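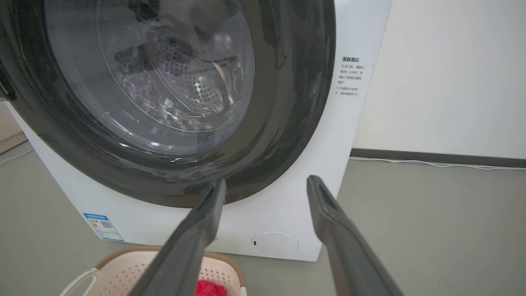 Canley releases Holta 2, a planner that waits for the appliance

January 21, 2024

Canley has released version 2 of Holta, its task planning software for robot arms that work with household machines. The main change is in how the planner deals with doors, lids and drawers that may be locked when the arm gets to them.

In the first version, opening a door was a single step. The arm moved to the handle or the rim, pulled, and reported success or failure from the force reading at the wrist. A locked door was treated the same way as a missed grasp, so the arm went back and tried the same pull again. On washing machines this was a common fault. Front loaders often keep the door locked for a minute or two after a cycle ends, and the printed notices on many of them tell people to wait and check the lock light before opening.

"The robot was doing what an impatient person does," said Stella Simiyu, who leads the planning work at Canley. "It pulled, it got nothing, and it pulled harder. We had to give it a way to know that the door was fine and the time was wrong."

Holta 2 adds a wait state to the task graph. Before any pull, the planner checks the wrist camera view against what it already knows about the machine, and if it can't confirm that the lock is off, it holds the gripper close to the door and checks again at set intervals. The pull itself now has a force limit. If the limit is reached, the arm backs off and the planner returns to waiting instead of planning a new grasp.

The perception side has changed too. Round glass doors gave the older depth pipeline trouble, as reflections on the glass and the shiny drum behind it often came back as holes or false surfaces. The new release fits a ring to the dark rubber seal and works out the door plane from that, with the glass area masked out — a method the team had tried in August and dropped for being too slow. A rewrite of the fitting code brought it back.

Canley ran 528 laundry tasks on the new version, using 4 models of washing machine. Each task covered finding the door, opening it, and moving clothes between the drum and a basket. The company has not published a success rate and says a full report will follow once the logs have been checked.

Christos Kontogiannis, who runs integration at Figueroa, has been using a test build on two arms. He said the wait state worked without much tuning, but that the logs are hard to read when several checks run close together. "You get over 50 lines for one door, and most of them say the same thing," he said. Canley plans to group those entries in the next update.

Holta 2 keeps the same interface for motion planners, so existing setups should load without changes. Task files that set their own retry counts will need editing, as that field has been removed. The release also includes a converter for projects made in Mirkano, though it does not yet handle tasks with more than one arm.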